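Diario de proyecto – migración de la plataforma de formación Nomon
Marzo, jornada de tarde

Se deja constancia de lo actuado en el día de hoy por el equipo de desarrollo de Lisum. La sesión comenzó a las 15:30 con la revisión de las incidencias abiertas por el cliente, Ondieki, tras la segunda entrega. De las 46 registradas, 30 corresponden al módulo de matrículas y quedan asignadas a Sheyla Cuervo. Las restantes afectan a permisos y a plantillas de correo – ninguna impide el acceso de los alumnos.

A continuación se ejecutó la carga de prueba de los cursos históricos. El proceso trató 625 registros y rechazó 58 por codificación incorrecta de los acentos. He solicitado que se corrija el origen y no la tabla de destino, criterio que ya habíamos acordado con Edon en la fase anterior y que conviene mantener.
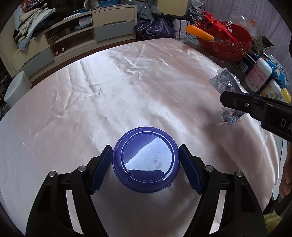

El catálogo de recursos visuales ocupó la segunda parte de la tarde. Mikkel Hauksdóttir presentó el nuevo formulario de fichas, en el que el texto alternativo pasa a ser obligatorio. Para la ficha de muestra redactamos «objeto redondo de plástico brillante, azul violáceo, sobre mantel de satén rosa pálido», y el buscador lo devolvió correctamente por «satén», pero no por «violeta». Sheyla propone un diccionario de sinónimos de color; lo estimo razonable, aunque no entrará en esta entrega.

Queda pendiente la respuesta de Ondieki sobre el horario del corte de servicio. Personalmente, sigo prefiriendo la madrugada. El servidor de preproducción volvió a reiniciarse a las 18:10 sin causa conocida, y he pedido los registros completos a Edon. Mañana, a primera hora, revisión de permisos con Mikkel.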